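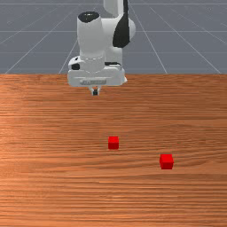
By the Plekelik Home Desk | Thu 1 August

Old newspapers full of summit meetings and big assembly speeches are a joy to keep, and they last so much longer with a little care! My own pile of foreign news goes back years and I still love digging through it.

Clip the whole article, headline and page date included. If the date is on another part of the page, pencil it in the margin (never pen — it bleeds). Photocopy anything you expect to read often, so the original can stay put.

Take out paper clips and staples before filing. They rust, and the stain goes right through a peace treaty and into whatever is behind it.

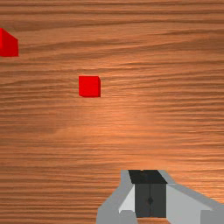 Image: Skundmont

Store clippings flat in acid-free folders, 80 to a box at most. I use Halonen boxes, but any with a snug lid will do. Keep them in a closet, away from the attic and the basement.

Sort by country first, then by year. Ceasefire talks always end up touching two or three countries, so slip a note in the other folders saying where the article is. I do my big sort every November, with the radio on, and it's my favorite chore of the year!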